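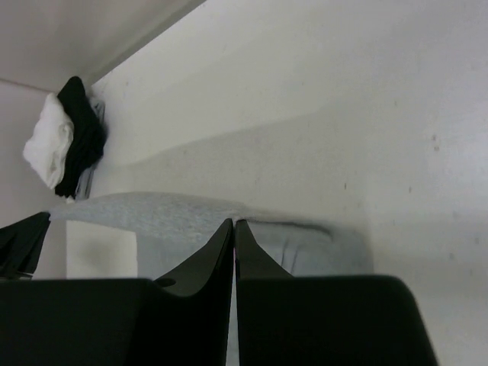 Pinza de color negro con los dos dedos casi juntos. Foto: Gelluvon.

Gelluvon abre en marzo un servicio de reparación de calzado y marroquinería en Trostlow

El taller recibirá encargos de 29 comercios asociados y ofrecerá precios cerrados antes de cada arreglo

Trostlow, marzo. Gelluvon, empresa dedicada al arreglo de calzado, bolsos y cinturones, pondrá en marcha este mes un servicio de recogida y entrega en 29 comercios de Trostlow y su comarca. El cliente dejará el artículo en la tienda, recibirá un presupuesto por teléfono o correo electrónico y lo retirará en el mismo mostrador una vez reparado.

Hasta ahora la empresa atendía solo en su local de la calle Vasylenko, donde el año pasado se completaron 572 encargos. De ellos, 287 correspondieron a cambios de suela y tapas, y 187 a cremalleras y cierres de bolso. El resto fueron costuras, teñidos y ajustes de horma.

«Mucha gente nos llamaba desde los pueblos y preguntaba si podía mandar las botas por autobús», explica Niamh Scanlon, directora de Gelluvon. «Con los puntos de recogida ya no tendrán que venir dos veces hasta el centro».

Las tarifas estarán expuestas en cada comercio. El presupuesto no tendrá coste y será válido durante un mes. Si el cliente lo rechaza, el artículo se devolverá al punto de entrega sin cargo. Todas las reparaciones llevarán una garantía de seis meses, salvo los teñidos, que quedan excluidos.

El responsable del taller, Dindo Tolentino, señala que el plazo habitual será de ocho días laborables. Los trabajos con cuero grueso, como las botas de montar, pueden requerir más tiempo por el secado de la cola. En esos casos se comunicará la fecha al enviar el presupuesto.

Gelluvon ha incorporado a dos personas para atender el nuevo servicio y reservará una plaza de aprendiz a partir del otoño. La formación correrá a cargo de Apostolos Athanasiadis, zapatero con larga experiencia en calzado cosido a mano.

El local de la calle Vasylenko mantendrá su horario, de 9:30 a 14:00 y de 16:30 a 19:30, de lunes a viernes. La recogida en los comercios se hará cada martes por la mañana.

La lista de puntos adheridos puede consultarse en el propio taller y en los escaparates de las tiendas participantes.

Contacto de prensa
Rhys Pryor
Departamento de comunicación, Gelluvon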